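From: Thilini Abeysekara
To: Rarnance list
Subject: Re: [Rarnance] Used foil – keep it or bin it?

Imre Szilágyi wrote:

> We had a bag of old foil left over after the last making session and I
> took it home because I didn't know what to do with it. Some of it is in
> big sheets, some is in scraps. Is it worth keeping for the children's
> table or should it go in the recycling? I also have the little plane
> and the yellow thing that came in the same box. Does anyone know what
> the yellow thing belongs to?
>
> I can bring the lot on Monday if someone will be there to open up.
>
> Imre

Imre, thanks for taking the bag. I'd keep the big sheets and recycle the scraps. I have been using old foil with the younger group for a couple of years now and it does nearly everything new foil does. Raluca asked for the same information last month, so I'm replying to the whole list and she can have it too.

First, sort by size. Anything smaller than a hand is more trouble than it's worth, as the children fight over the bigger bits and the small ones end up on the floor. Anything that has been round food gets washed or goes out. Cheese never comes off. I don't keep foil that has been under meat at all.

Then open each piece out on a hard table and look at the state of it.

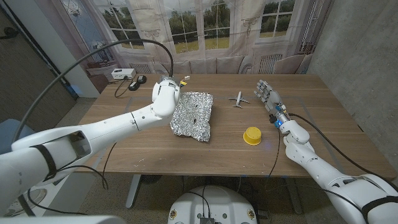 Flattening is the part people give up on, and my advice is to stop early. You will not get the creases out. A sheet as wrinkled as this one is fine for runways, ponds, moon surfaces and anything else that sits under a toy plane, and the wrinkles catch the light better than a smooth sheet would. Small spots or holes near the middle don't matter for that sort of use. They do matter if you want to wrap something or pour paint on it, so hold each sheet up to a window before you decide which pile it goes in.

If you want it flatter than you can get it by hand, put a tea towel over it and press with the back of a spoon, working from the middle out. Don't use a rolling pin. Sándor tried that and it tore along every fold. Don't iron it either.

For storage I roll the sheets round a cardboard tube, up to 8 on one tube, with a rubber band at each end. Folding them makes hard lines and those are where they split next time. The tubes stand in the tall Vorneo box behind the door, next to the felt. Please don't put anything on top of them. I found two squashed under the paper cutter in August.

About the plane. It can go back in the transport tub with the other vehicles. It's the right size for the foil sheets – I have done an airport with the under-sevens using one sheet for the apron and masking tape for the taxiways, and it kept them going for most of an hour. Zane's group did an ice landing, which was the better idea of the two. They drew seals.
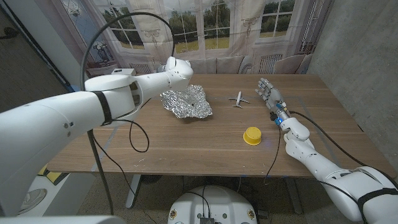

The yellow thing I can't name for certain. It looks to me like a lid or cap of some kind, with the wider rim at the bottom and the raised part on top. I went through the Tóth paint pots and it doesn't match any of them, and it's too wide for the glue bottles. My guess is that it came in with the jumble from Tirmont, in which case whatever it belonged to has probably gone. I'd hang on to it. Stood next to the plane it makes a passable control tower or fuel tank, and the children will decide which without any help from us. If anyone is missing a yellow lid, please say so before it gets glued to something.

On the general question of how much foil we should be keeping: three or four tubes is plenty. We don't use more than that in a term and the box is not big. Once there are four full tubes, new donations go straight to recycling. For that, scrunch the clean scraps together into a ball before they go in, as loose bits get lost in the sorting. Our council takes it with the tins, but the one over the river doesn't, so if you're carrying it home check yours first.

Two other bits while I'm writing.

The wooden table could do with a wipe before and after. There are little white specks along the front edge and I don't know if they're paint or glue. Warm water and a cloth to start with, please, and leave the scraper alone. The last time someone used a scraper on that sort of table top it took the finish with it.

We are also short of masking tape. I've got 2 rolls and Sándor may have one. If anybody is passing the cheap shop, the wide kind is better for taxiways and roads as it can be drawn on.

Imre, I'll be there from half past four on Monday to open up, so come any time after that. Bring the whole bag and we can sort it on the table together, it won't take long. If it's raining use the side door, the front one has swollen again.

Thilini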